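Hanging up swim shorts so they dry in shape and don't pile up again

Posted in Laundry & Closets
Jul 8, 2019
Viewed 2421 times

oluwatosin_abubakar

We have a family of swimmers and a closet that can't keep up. I'm trying to get all the swim shorts out of the basket and onto hangers this summer, because folding them is hopeless (they slide off the shelf in a heap, every time!). I've got a small wooden rack with a rod for the spare room and a mix of hangers, some wood and some pink plastic. My trouble is the shorts themselves. The printed ones are so slippery that I can't tell front from back until I've turned them over twice, and once they're on the hanger they sag in the middle. Last May I just draped everything over the rod and it looked terrible by the end of the week. How do you all hang these? Clips? Folded over? I start with the shark pair since it's the easiest one to recognize.
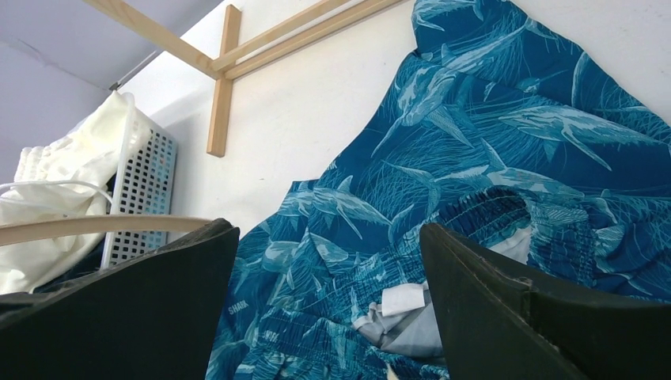 Should swim shorts be rinsed before they go on a hanger?

Rinse them in cool tap water as soon as you can after the pool, squeeze gently, and then hang them in the shade. Chlorine and salt keep working on the elastic for as long as they sit in it.

Marjorie_in_Grarkville

Oh I have been through this with my boys! The waistband is where you want to put all your attention — the legs will take care of themselves. Lay the shorts flat first and smooth them out with your hand, then find the drawstring, because that tells you where the front is. Pull the strings out to the front and even them up before you go anywhere near a hanger. If one end has disappeared inside the casing, fish it out now with a safety pin, it only gets worse in the wash.

Then I slide the whole waistband over the hanger, one shoulder at a time, so the elastic grips it. That works on kids' sizes and most adult ones. For the big baggy pairs I do use clips, one at each side seam. I bought a set from Dinwood years ago and they're still going.

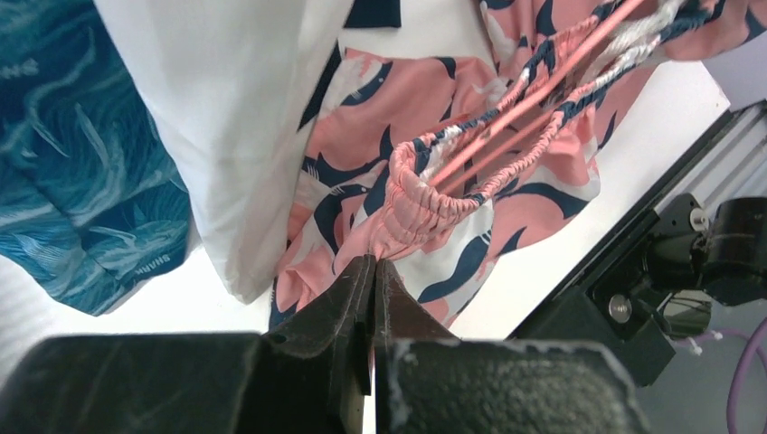
Elastic gets tired if you stretch it over something too wide, so match the hanger to the shorts. I used to jam everything onto the same big hangers and wondered why nothing stayed up in the water. With a pair like the pink, white and navy one, where the band is gathered into all those tiny pleats, there's plenty of give, but I'd still go for a narrower hanger. Leave the cords hanging loose too. If you tie a bow while they're damp you'll be picking at the knot with a fork next time.

One more thing, do the basket in batches. I take out 5 pairs, hang those, and then go back. If I dump the whole load on the table I get fed up halfway through and stuff it all back in.

Does your rack wobble at all? Mine did until I put the heavier things at the middle of the rod and kept the ends for light stuff.

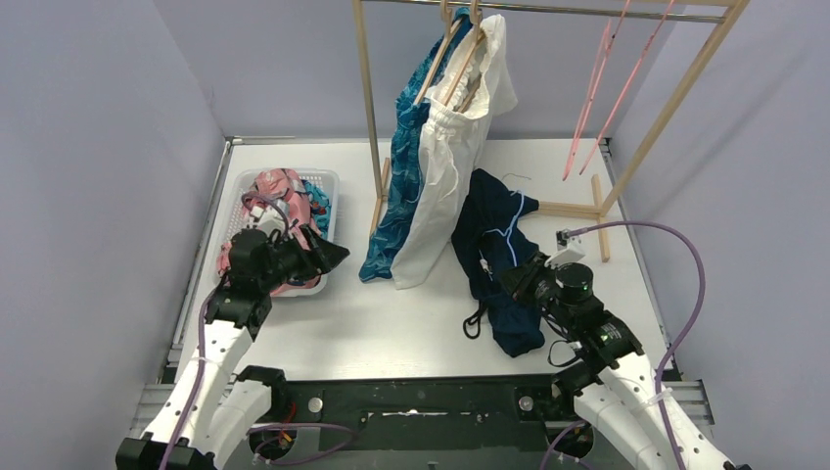

Anyway, the middle of the rod is also where I let things overlap when I run short of space, but only once they're dry. Damp ones need a gap between them or you'll get that musty smell. And if the hems reach whatever the rack is standing on, fold the longer pieces over the bar of the hanger instead of hanging them full length. It looks neater and they don't get a crease along the bottom.

staltier74

clips. just use clips. the plastic hangers with the notches are useless for shorts, everything slides off

oluwatosin_abubakar

Thank you Marjorie, the drawstring tip is so simple and I feel silly for flipping them over all this time. I tried the waistband over the hanger with the smaller pairs and they stay put, no sag. The big ones I'll do with clips (okay, staltier74, you get that one). I'm going to look for some at Isah when I'm over that way, and I'll let you know if the elastic holds up through August.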